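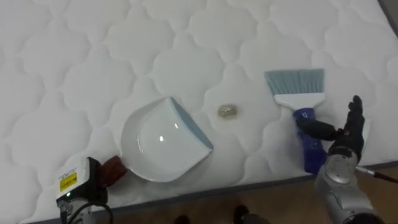 Brush in one hand, dustpan in the other, with the crumpled piece between them.

The best rulebook I have read this year is eight pages long and has a section on floor cables. It is the Skavau code, a set of house rules for people who run humanoid robots in ordinary rooms, and it was put together by a small group working out of Czarnecka. The group's safety lead, a former theater rigger, spent a long morning going through it with me, page by page, and she was still adding notes in the margin when I left.

"I love a good rule," she told me, and laughed. "A good rule is one you can follow at four in the afternoon when you're tired and you want to go home. If it only works on a fresh morning, cross it out."

The code started as a list of 42 complaints. Everyone who had worked a shift wrote down what had annoyed or frightened them, and she sorted the slips into piles on her kitchen table. Nine piles became nine headings. Some are what you would expect – stopping, power, who may stand where – and some I would never have thought of. One is called "Small Things" and covers anything a hand can close on and a person can step on.

"People come in worried about the big arm movements, and yes, worry about those," she said. "But look at a cleaning job. There's a brush, there's a dustpan, there's a bit of trash. Where does each of those belong when the hand lets go? If you haven't agreed on that, somebody leans in to tidy up, and now there's a person's head next to an elbow that may be about to move."

So the code asks for a named resting spot for every object before power goes on, and it bans reaching in to straighten anything while the arms are live. You call the stop, you wait for the second person to repeat it, and then you reach. Two people, always. She was firm on that one.

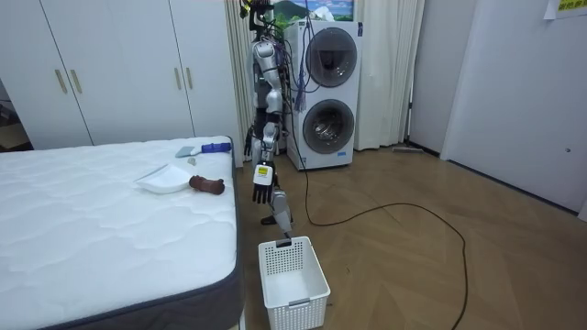 One arm down at the rim of the basket. The power cable takes the long way across the floor.

We got onto cables, and she sat up straight. Her old trade is full of them. "In a theater you'd be sent home for a loose loop in a walkway," she said. "In robotics I still meet very clever people who step over the same loop all day and have stopped seeing it." The rule she wrote has you walk the cable from end to end with your eyes on it before each session, and again after any pause. Taping it down is preferred. Where the robot needs slack, the loop gets a side of the room to itself and people use the other side.

She is just as keen on the cables up on the body. Bundles near a shoulder or a wrist get checked at full reach, slowly, because a wire that hangs nicely at rest can be tight once the arm is out.

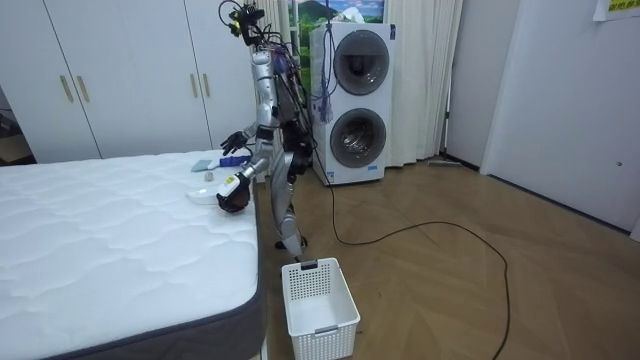 Dariusz Baran
Contributing writer, workplace practice

I asked what happens when the two hands are different, say a simple gripper on one side and fingers on the other. The code treats them as two separate machines. Each gets its own list of things it may hold, and its own way of being opened by hand if it holds on too long. "You practice the release," she said. "Both sides, every person, before they're on the rota. It takes a few minutes and it's fun, people like it!"

Not everyone agreed with every line. Covex, a repair outfit that tried an early draft, found the opening checks too slow and asked for a shorter version after lunch breaks. She refused at first, then watched them work and gave in on part of it. The cable walk stayed. Vilter, who train operators, wanted the opposite, with a signature beside each step. That one she turned down. "A page full of initials tells me you own a pen," she said.

What I liked most was the back page, which is blank except for a heading: "What we got wrong." Anyone may write on it, and whatever is there gets read aloud at the start of the next monthly meeting. The copy I saw had an entry about a mattress edge. Somebody had used it as a seat during setup and then found it was the quickest place to forget you were inside the arm's reach. The new wording is going in for December: no sitting on anything the robot works at, powered or not.

She also wants a line about shoes, and is still arguing with herself over the wording.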